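4.2 Clearing tasks at the steel counter

The second group of trials moved from the kitchen mock-up to the workshop in Tultthorpe, where the chores are less tidy and the furniture was not chosen with a machine in mind. Each trial began with one light item on a steel counter above a set of drawers. The arm had to pick the item up, open the drawer named in the instruction, place the item inside and close the drawer again. We ran 179 trials under the Cumora controller, with the same settings as in Section 3.

Soft packaging was the hardest class. A crumpled packet has no fixed shape, and the depth estimate over polished steel is poor wherever light is reflected in bands across the surface (Figure 3). The planner therefore tended to place the fingertip too high and close on nothing.
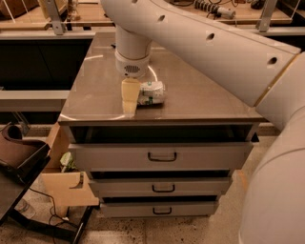

Figure 3. Workspace for the clearing task, with the gripper finger beside a packet on the counter.

Of the 179 trials, 81 were completed without help. A further 13 ended with the item in the correct drawer but the drawer left open; we score these as failures, although a household user might not. Most of the remaining losses came at the first grasp. Drawer opening was more reliable than we had expected from the Vevadmont tests – the handles stand out well against the grey fronts – and the arm seldom needed a second pull.

Speed remains a separate problem. The longest completed trial took 506 seconds, for a job that a person does in passing. Retrying a failed grasp accounts for much of this time, and Section 4.3 looks at whether the retry limit should be lowered.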